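Asked at Jemwood this morning whether the machines are ready to tidy a house yet. Short answer: they can tidy a cube.

I mean that kindly. Two years ago the Lehner arm couldn't manage a cube either, and it sulked at anything shiny.

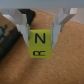
My test is still the toy box. 50 small things on a table, one box, go. A bored child needs 15 minutes, most of it complaining.

The arm doesn't complain, I'll give it that. It also has no opinion on where the odd sock goes — and socks are most of housework.

Plistum say laundry by September. They didn't say which September.

Meanwhile I've still got the washing-up to do. By hand, both of them mine.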